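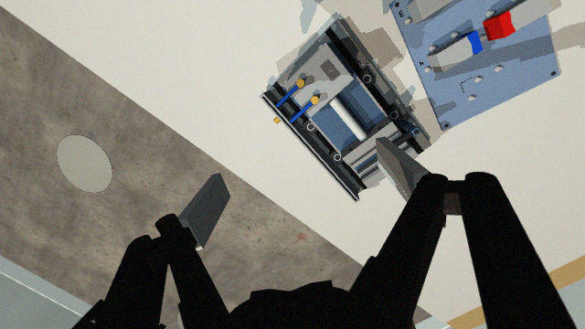
Front-end tips from the workshop, mostly for small teams

Quick list this time, deadline on Mendum tomorrow. Add your own at the bottom.

Lock your versions. Properly. We had a caret in front of one date picker and the build on Wissam's machine was not the build on the server. Took an afternoon. Commit the lock file, use the clean install command in your pipeline, done.

Before you upgrade anything big, delete first. Jalano had 477 components when we started looking at the move. 131 of them weren't imported anywhere. Bin them, run the tests, then upgrade. Far less to convert.

One folder per feature. Not one folder for all the services, another for all the models etc. You'll spend your life scrolling.

Watch your subscriptions. If you open it, close it when the component goes. Open the memory tab, click back and forth between two pages ten times, see if the number keeps climbing. If so you've got one.

Forms: keep the validation messages in one file. Copy people will want to change them the day before launch. They always do.

Bundle size. Put a limit in the build config and let it fail. Ours on Riviere is 689 KB for the first load, used to be a good bit more until Jomar found we were shipping every language of a date library. Check yours for teh same thing, it's common.

Don't put API addresses in the code. Config file, loaded at start up. Same build goes to test and live.

Dates again, sorry. Store in UTC, convert on the screen, nowhere else. Test it in April as well as in winter or the clock change will bite you.

Slow tests: find the five slowest and look at only those. Vilix went from 195 seconds to something you can sit through, mostly by not loading the entire app module for a button.

Naming. If you can't name the shared helper, it probably shouldn't be shared. Leave it where it is.

Console warnings - clear them weekly. Once theres a page of them you stop reading and miss the real one.

Small pull requests. Move files in one, change them in the next. Wissam Rizk will thank you, he reviews most of ours.

Still to write up: lazy routes, and Jomar Manalastas's notes on caching. Next time.

Updated January 31, 2026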